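Nokano Lending Records

Summary

Nokano is a table of loans from the Brokamgate subscription library, a members' lending library with two reading rooms and a postal service. Each row is one loan of one book to one household. The table was put together to study how long people keep borrowed books, and whether postal borrowers keep them longer than those who call in.

Contents

loans.csv – 1350 rows, one per loan
titles.csv – 291 rows, one per title
branches.csv – codes for Fliltitz Road, Lill Street and the postal service
notes.txt – corrections made by hand

Fields in loans.csv

loan_id: whole number, unique
title_id: matches titles.csv
household: random code, not the membership number
branch: F, L or P
days_out: whole number, counted from the day after issue
renewed: 0, 1 or 2
returned_to: F, L, P or blank

A blank in returned_to means the book was never checked back in. Some of these books were later found on the shelves. Where that happened the loan is listed in notes.txt, but the field has been left blank.

Collection

Loans were copied from the issue desk software at both reading rooms. Postal loans were kept in a paper ledger until December and typed in afterwards. The ledger gives the date of posting, so days_out for branch P includes time in transit both ways. No attempt has been made to subtract it.

The standard loan is 16 days. Books in the large print series go out for longer, and the column long_loan in titles.csv marks them.

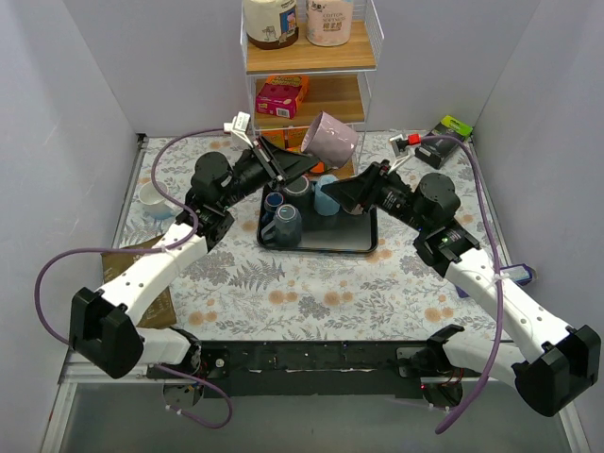
Kálmán Katona
Nokano maintainer | Data card, revision 8

Known problems

Fliltitz Road closes at noon on Saturday, and books put through the door after that are checked in on the next working day. Lill Street has no letter box. Late returns at Fliltitz Road are therefore overstated, and the two branches should not be compared on this measure without an adjustment.

Households that moved from one branch to the other were given a new code at the time. They appear twice and can't be joined.

Titles with several copies share one title_id. The table cannot show which copy was lent – a reader looking into wear or loss will need another source.

Privacy

Names, addresses and membership numbers were removed before the files left the library. Titles borrowed by only one household have been kept, but their subject field is set to "other".

Use

The files may be used and passed on for study or teaching with a credit to Nokano. Please don't try to match household codes to real members. Corrections should quote the loan_id and the revision number of this card. Changes to the loan table are listed in notes.txt, newest first.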